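Ikham Kitchen – Packing Room Safety Check

Checked by: Lakmal Nanayakkara
Date: 04/10/2018
Sheet no. 651

Mark each line OK, FIX or N/A. Write a comment for every FIX.

1. Floor dry and clear from door to sink – OK
2. Exit door opens fully – OK
Comment: Door sticks a little at the bottom. Still opens with one hand. Look at it again in May.
3. Fire extinguisher on its hook, tag in date – OK
4. Outlets and cords – FIX
Comment: Cord on the Oron label printer is pinched behind the shelf. Pulled free, no damage to the cover. Shelf needs to move out a few inches.
5. Hand sink stocked with soap and towels – OK
6. Knives in the rack, none left in the sink – OK
7. Step stool feet – FIX
Comment: One rubber foot missing. Stool is tagged and out of use. Ordered from Mercado, order 322.
8. First aid box – FIX
Comment: Down to 3 blue bandages. Burn gel is fine.

Wraps, film and foil

9. Cutting edge covered or facing away when the box is stored – OK
10. Boxes closed, no film hanging out – OK
Comment: An open roll was found on the Fesar shelf last time. Not seen today.
11. Boxes dry and not crushed – OK
12. Stock kept off the floor – OK
13. Staff know to pull film down and across the cutter, fingers behind the box – FIX
Comment: Two new people have not been shown. Do this before their next shift.
14. Plastic wrap kept away from burners and the heat sealer – OK
Comment: Sealer is on the far counter, so the wrap stays on the white table.
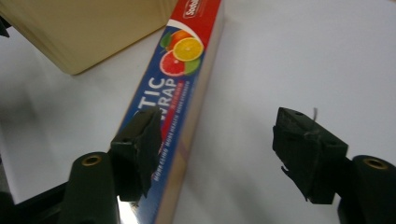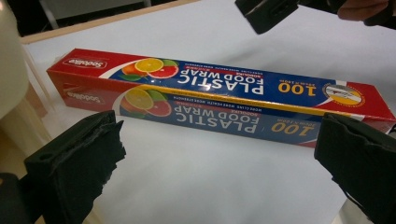

Item 14: plastic wrap box on the white tabletop, both photos.

Open items: 4, 7, 8, 13. Carry over to sheet 652 if not closed.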